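Isside Meadow: where we've got to
Progress report for Régis Lefèvre, Lebrun Fund
29/10/2018

Hello Régis,

Sorry this is a bit later than I promised, but there's plenty to tell you! The boundary walk is finished, all of it, and I've now got a proper sketch map showing the big tree, the scrub and the long grass (the old Destby plan had the path in completely the wrong place, so I've redrawn that too).

The grass we've mostly left alone, as agreed. I did cut a strip along the path, 56 metres so far, and raked it off by hand, which my back is still complaining about. The rest stays standing over the winter. I've also had a good long look at the bushes under the big tree and I'd love to keep them thick and tangled – it's such a lovely shady corner, and the wrens are in and out of there all day.

I keep going back to the spot by the tall dry grass, where you get the tree leaning in on the right and the low line of bushes away in the distance. I'd like the bench to go there, if you're happy with that.
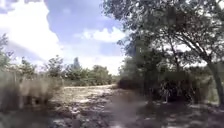

Money and what's next

We've spent £147 of the £200 set aside for tools, nearly all of it on loppers, rakes and gloves. The bench is still waiting on a price from Dadex, who want around £80 just for delivery, so I've asked them to think again! Once that's settled I'll start on the second strip, and I'd hope to have the whole path open by March. Could you let me know about the bench before I order it?

All the best,
Arnel Salazar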